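Momine Dish Soap Bar, Unscented

272 g bar, paper band, no dish included

I've been making this bar since January and it's the one I'm proudest of, so bear with me if I go on a bit! It's a solid soap for washing up by hand. You rub a damp brush or sponge across the top, get a good thick lather going, and off you go. One bar lasts my household of four almost 30 days, and we cook a lot (my mother-in-law Graziella Palumbo fries everything). 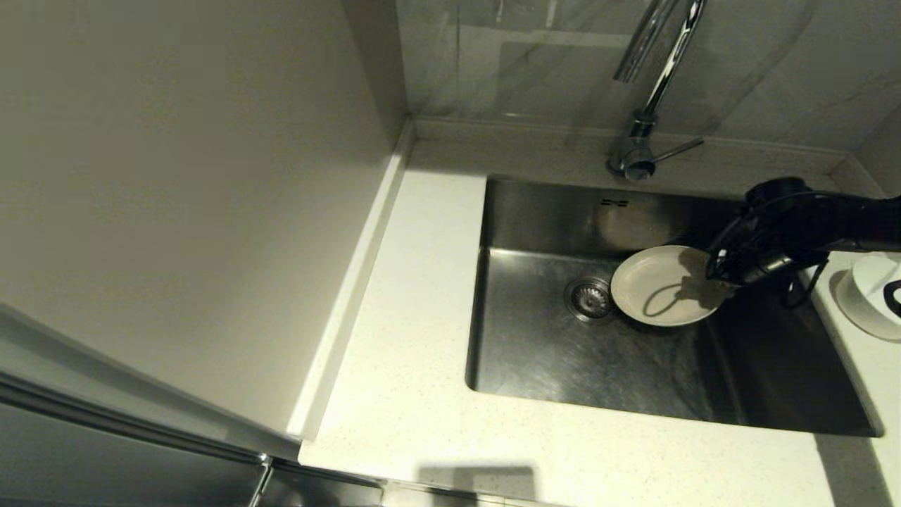

The recipe is mostly coconut oil with a little castor oil for bubbles. No dye and no perfume. I tried a lemon version and it made the water glasses smell like floor cleaner, so that one's gone. If you really want scent, the Cunach bar has rosemary in it and costs the same.

Let it dry out between uses, please. A bar sitting in a puddle goes to mush in a week, and then I get sad emails. Any slatted soap dish will do, or a saucer with a couple of chopsticks across it.

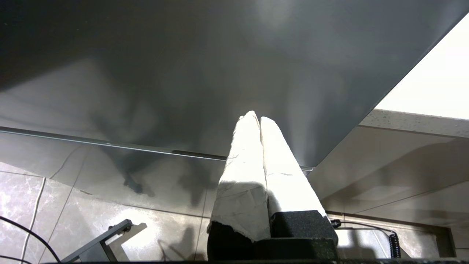 Each bar cures on my racks for six weeks before I band it. I cut them by hand, so yours may be a bit taller or skinnier than your neighbor's, but the weight is always right. You might see creases on the top where the soap set, a bit like the crumpled off-white wrapping on those two gripper fingers, and they wash away after a few uses. Small cracks at the corners are fine too.

It's good on pans, plates and wooden spoons. Skip it for the dishwasher, and go easy on cast iron. 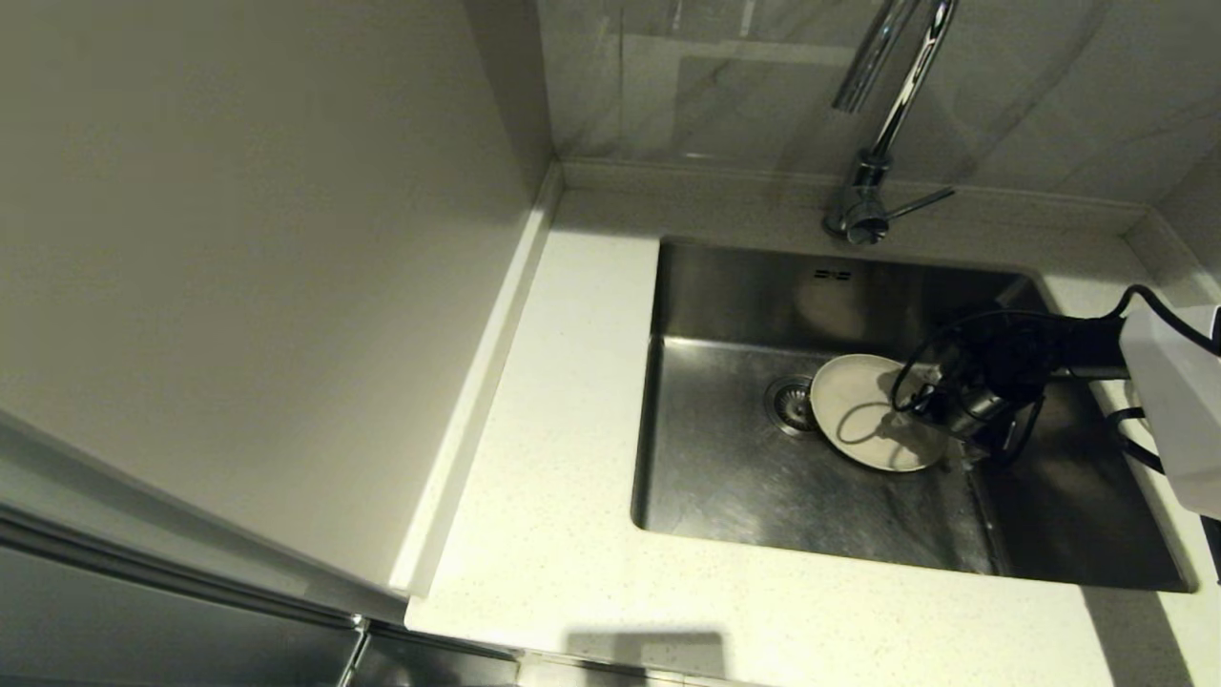
If you have very hard water you may get a cloudy film on glass. A splash of white vinegar in the rinse sorts that out. Sinéad Coughlan wrote in to say she uses hers on shirt collars as well, and I've started doing the same.

Ships in a plain box. Orders of three or more come with a free Mai scrub cloth while I have them.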